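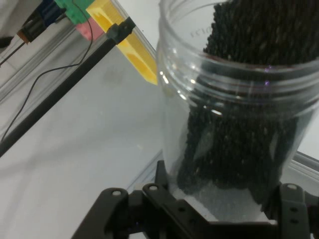
Why keep dry goods in clear jars? The contents and the remaining quantity can be checked without opening the lid.

Print this page | E-mail this page

Mar 17, 2019

Lucía Villalobos has been responsible for the dry store at Kultia since the organisation moved its materials to Foddale. The store supplies seeds, dried pulses, grains and craft pellets to schools and community groups in the district, and it currently holds 1,442 jars on open shelving.

Before the move, most of the stock was kept in paper sacks and tins. Ms Villalobos described the old arrangement as workable for those who knew it and confusing for everybody else. "A teacher would ask for something small and dark for a sorting exercise, and we would open one tin after another," she said. "With clear jars the teacher can walk along the shelf and choose."

The change was paid for by a grant of 2,000 pounds from the Durrani fund, most of which went on wide-mouthed plastic jars with screw lids. Glass was considered and set aside on account of its weight. A full shelf of glass, Ms Villalobos explained, would have required new brackets, and many of the jars travel to classrooms by bus.

Asked how full a jar ought to be, she was precise. Stock for the shelf is filled to the shoulder, and the threads are wiped with a dry cloth before the lid goes on. "A heaped jar looks generous, but you cannot close it without spilling, and small round seeds travel a long way across a table," she said. "If one grain sits in the thread, the lid feels tight when it is not."

Labels were the subject of some discussion among staff. The first set was printed by Fastora and fixed to the lids, an arrangement which lasted until October, when a group of lids was washed together and returned to the wrong jars. Labels are now fixed to the wall of the jar, low down, where they do not hide the level of the contents. Each carries the name of the material, the date of filling and the weight. The standard weight for small seeds is 600 grams.

Ms Villalobos also spoke about materials that resemble one another. Several black seeds are difficult to tell apart at a glance, and craft pellets of the same colour can be mistaken for them. Materials intended for eating are therefore kept in a separate bay, and no jar is moved from one use to the other, even after washing.

Borrowers may take up to eight jars at a time. They are asked to return any remaining contents in the same jar and to leave the label in place. "We do not mind if it comes back half empty," she said. "We mind very much if two things have been tipped in together."

A second bay of shelving is planned for the larger pulses, which at present share space with the scales and scoops.

Contact us | Copyright Kultia, all rights reserved | Back to top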